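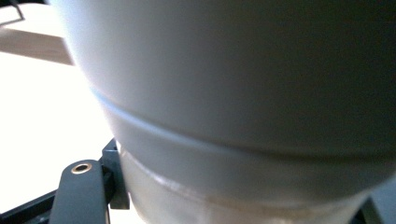
Clearing the side in the kitchen this week, one bit at a time. I've kept putting it off and there are things on there I haven't moved in ages. The round white one gets sorted first. It's matt on the body, so marks don't show much, but there's a stepped band running round it above the narrower base and that's the sort of place dust settles. An old soft toothbrush is best for it. Don't use a scourer on a matt finish, you end up with shiny patches.

2/ Everything else has gone into a box in the hall for now. Nighat Shaikh says to leave it there until August and see what I miss. I give it until the next time I want the tin opener.

3/ The shelf is next. I wanted two levels so the mugs could go underneath and the tea things on top. Measured the gap at the back of the worktop twice and got 658 mm both times, so I'm going with that.

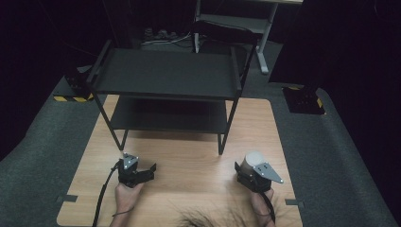
Black two-tier shelf, nothing on it yet.

4/ The top tray has a slight rim all round, which I like. The old rack from the shop on Fumside had none and jars kept sliding off the back.

5/ Plan so far: mugs below, tea and coffee on top, oil stays by the cooker. Heavy things on the bottom if there's any doubt. Might line the lower tray with a bit of old tea towel, as metal and mugs make a racket first thing in the morning.

6/ Still need a home for the baking trays. Suggestions welcome, I've got one narrow cupboard and it's full of lids.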